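# The Bloxham cup swap is back, and this year it has its own table

24 May 2023

If you've lived in Bloxham for more than one summer, you've got the plastic cup problem. I know I do. You open the cabinet over the sink, something from a barbecue three years ago rolls out and hits you on the forehead, and you push it back in and shut the door fast. Well, the cup swap is on again this Saturday at the Nallow Street hall, doors at 9, and I stopped in during setup to see how it's going.

Pretty great, I'd say! Last year everything went on the floor in laundry baskets and you had to get down on your knees to dig through it. My knees remember. This time the front room has proper tables, wiped down and set up along the wall, and the cups and containers are being put out standing up so you can see what you're getting before you grab it. Such a small thing, and it makes the whole place feel more like a shop and less like somebody's garage.

The numbers from last August's swap were finally tallied over the winter, and I was surprised: 484 pieces came in and all but 26 went home with someone. The leftovers were mostly lids. Of course they were. If you are the person in Bloxham who has the bottoms to those lids, please come on Saturday, they're in a box by the coat rack and they've been waiting for you.

How it works hasn't changed. You bring clean plastic drinkware, tumblers, tubs, small buckets, sand pails, pitchers, whatever you've got, and you trade it piece for piece. No money. If you bring nothing you can still take two things, and if you bring a lot and want nothing back, that's fine too (you'll make a lot of friends). Cracked stuff can't go on the tables. Same for anything that has held paint or motor oil, and yes, that rule got added after last year.

One new thing is the sorting. Drinking cups go on the tables nearest the door, and the bigger pieces, the ones you'd use for scooping birdseed or hauling toys to the beach, are supposed to go at the back. I say supposed to because during setup it was all still mixed together and I kind of liked it that way. I went in planning to look at tumblers and spent ten minutes thinking about what I could do with a bucket. Herbs on the back step, maybe. Clothespins. I have not settled it.

The hall is also trying out a kids' hour from 9 to 10, where anyone under 12 gets to pick first. My niece heard this and immediately asked if she could bring my cups to trade. My cups! We are in talks. Kids' picks last year ran heavily toward the brightest colors on offer, so if you've got your eye on something loud, be ready to lose it.

I asked whether they were worried about running out of room, and the answer was a cheerful no. The front room holds up to 70 people, the side door will be open too, and if the weather's good a couple of tables can move out to the porch. Parking is the usual mess on Nallow Street, so walk if you can, or use the lot behind the Nondside bakery, which opens early on Saturdays anyway. Get the cheese roll.

A few of the pieces were already standing out on a white tabletop when I was there, and I'm not going to pretend I wasn't shopping. There's a tall light blue tumbler I want very badly. It's that pale, sky kind of blue, and it would look perfect on my windowsill with the spoons in it. I'd also be happy with the lime-green one, which is big enough that I keep going back and forth on calling it a cup or a bucket.
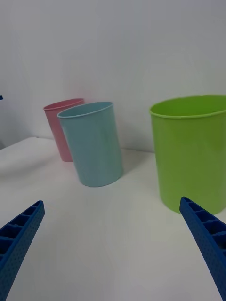

*Pale blue tumbler and big lime-green cup out on the table at the Nallow Street hall.*

If you can't make it Saturday, you can leave clean pieces in the bin inside the front door through Friday evening. Put a slip of paper in with your name on it and how many you dropped off, and your trades will be held for you until the following week. Please don't leave bags out on the steps. They blow over, and then there are tumblers all the way down to the Usness bridge.

Anything not picked up goes to the summer day camp, which can always use cups for paint water and bug collecting. Coffee will be on from 9, and they're asking people to bring their own mug for it.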